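Hondska Cut
Motion and contact control software for blade work on six-axis arms

Home / Software / Hondska Cut
Release 4 (June)
Sold by Fluvport. Ships as a license file plus installer, no hardware included.

What it does

Plans and runs knife strokes. Push cuts, draw cuts, rocking if your blade has a curve to it. You give it a tool, a board plane and a stroke list, it gives you joint trajectories and a contact controller that stays on during the stroke. Runs next to your robot vendor's controller, doesn't replace it.

Built for food prep cells and test kitchens, used in a few labs too. Soft stuff with a tough skin is what we tune on: peppers, tomatoes, eggplant. Most of the pepper tuning was done by Verena Eder, who also wrote the stroke guide (get it, its worth the hour). 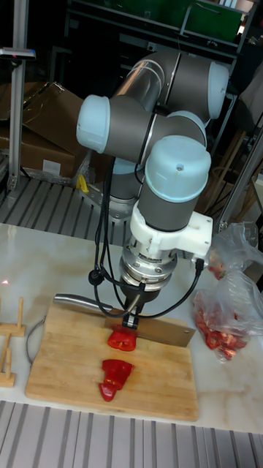 Cleaver down at the board, red bell pepper, arm folded in close.

Modules

Stroke Planner
Turns a cut list into poses. Thickness, angle, approach height, blade overlap. Checks joint limits and self collision along the whole stroke before anything moves. Compact poses are the hard part with a tool this wide, so the planner scores elbow choices and picks one for the full list. No flipping between slices.

Contact Layer
Reads wrist force, finds the board, holds a set force through the end of the stroke. Position mode on the way in, force mode at the bottom. Switch point is a parameter. Leave it at default the first time. Please.

Trellano Perception (add-on)
Finds the food and its long axis, updates after each cut. Needs a depth camera, see list on the support page. Wet steel gives bad depth, mask out the blade using the tool model. Red peppers with strong highlights: lower exposure first, then retrain if you still have to.

Replay
Logs joint state, wrench, commanded pose and planner decisions on one clock. Scrub through a cut, change a gain, re-run it in sim. Severin Mayrhofer rebuilt the viewer for this release, opens a lot faster.

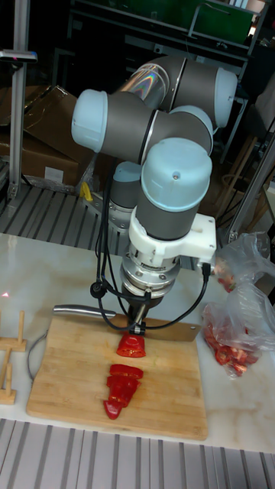 Blade above the end piece, cut rings on the board below the blade.

Tool setup

Any blade you can hold rigidly. Enter length, width, edge line, mass, center of mass. Long steel handles shift the mass back more than people expect, run the payload routine and don't guess. Grip slip shows up as a slow drift in torque about the blade axis. The slip monitor stops the arm when it goes over threshold.

Board calibration takes 9 touches. Redo it when the board is moved or swaped. Boards warp, so the plane fit prints its residual, over 1 mm and the software asks you to confirm.

Cables: add them to the collision model as soft volumes. There's a template for wrist loops.
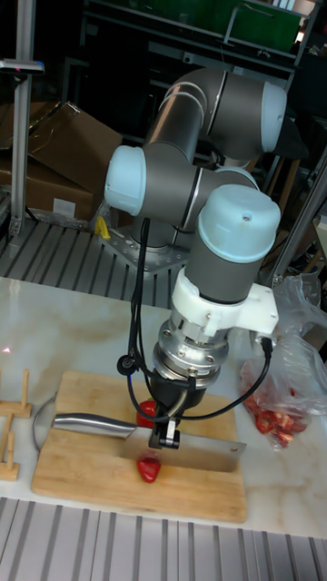

Blade held level over the board, pepper under the edge.

Specs

Contact loop: 500 Hz
Stroke list: up to 56 strokes per job
Plan time, full list: under 40 s on the reference PC
Force input: six-axis wrist sensor, or joint torque estimate (reduced accuracy)
Arms: six-axis, seven-axis in beta
OS: Linux with real-time kernel
Interfaces: C++, Python, plain TCP
Sim: included, one seat

New in release 4

- Stroke lists can be edited while paused
- Retract path respects tool width (was using flange only, sorry)
- Slip monitor has its own log channel
- Python package renamed, old import works until release 5
- Fixed: planner ignored last stroke if thickness was 0
- Fixed: force offset not cleared after tool change

Known issues

Draw cuts longer than the board will plan but fail at runtime. Fix coming. Viewer on dual monitors sometimes opens off screen, delete the layout file.

Licensing

Per arm, yearly or perpetual. Upgrade from release 3 is free inside the support period. Universities, ask Beat Riedl for the teaching terms. Mazurek customers already have the Contact Layer in their bundle, only the planner is extra.

Safety: this is a blade on a robot. The software stops are not safety rated. Guarding and risk assessment is on the integrator, every install.

Common question before ordering

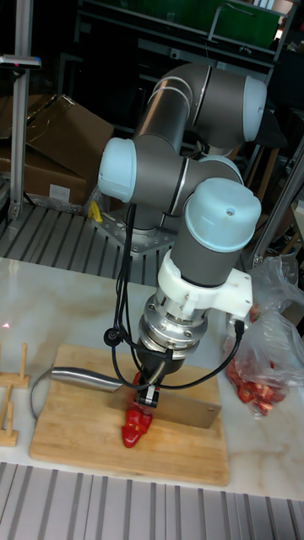 Can I run the planner without a force sensor on the wrist?
The planner runs fine on its own and will export trajectories. For contact you'd be on the joint torque estimate, OK for soft food and light force, but board detection gets less accurate and you should set a bigger approach margin.

Orders and trial keys: Florian Lehner, sales desk. Trial is full featured, sim only. Send arm model, controller version and blade dimensions with the request.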